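Gelteo Handheld Gripper, Soft Goods Kit

Overview

The Gelteo is a two-finger parallel-linkage gripper held and operated by hand, supplied with a wrist-view camera for recording manipulation demonstrations. The Soft Goods Kit adds compliant finger pads and a calibration profile for garments, towels and bed linen. It is intended for labs and integrators training folding and stacking policies where teleoperating a full arm is too slow or too costly.

No robot is required during recording. The matching Drukuvar end effector uses the same finger geometry and the same camera offset, so demonstrations can be replayed on an arm without remapping the fingertip frame.

What is in the kit

Gelteo handheld unit with camera mount
Textured blue finger pads, 2 pairs
Calibration board and lens profile
Charging cable and wrist strap
Hex key for the pad screws
Moschos desktop software, single-seat licence

Finger pads

The pads are moulded in a soft compound with a textured gripping face. They are rated for 300 hours of contact with woven and knitted fabric before replacement. Lint build-up reduces grip on fine cotton well before the texture wears. Wipe the faces with a damp cloth between sessions and let them dry before closing the fingers. Solvent cleaners will harden the compound and void the pad warranty.

Working with knitwear

Dark knits are the most demanding category for the vision side of the system. Set exposure manually from the garment and leave auto exposure off. A pale or mid-tone sheet gives the tracker enough contrast to hold the garment outline, and printed bedding supplies additional features for pose estimation. Approach a folded bundle from the lower edge with the fingers open, keeping both tips in view until contact.

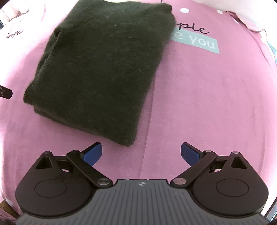

Sedau wrote in to say that the outline tracker held up well on jumpers and fleece but lost the inner layers of a thick fold whenever the fingers closed quickly, and asked whether a slower closing speed should be enforced in software. Moschos now includes a closing-speed warning, off by default. Enable it under Session, Limits. It flags the affected segment and does not discard it.

Recording and export

A session starts and stops from the trigger. Each take is written with video, finger opening and estimated pose on a common clock. Takes can be trimmed, labelled and rejected in Moschos before export. The sample dataset supplied with the licence contains 1,027 labelled takes covering folding, flattening and stacking. Colour and fabric type are stored as separate fields.

Limitations

Pose estimation degrades on plain, unpatterned surfaces. Sheer fabrics and sequins are not supported. The unit is not sealed and must not be used on wet laundry.

Warranty and ordering

The handheld unit carries a 12 month warranty. Finger pads are a consumable and are covered for manufacturing defects only. Orders received by noon Friday ship the following week. Replacement pads are sold in pairs and fit all current Gelteo and Drukuvar fingers.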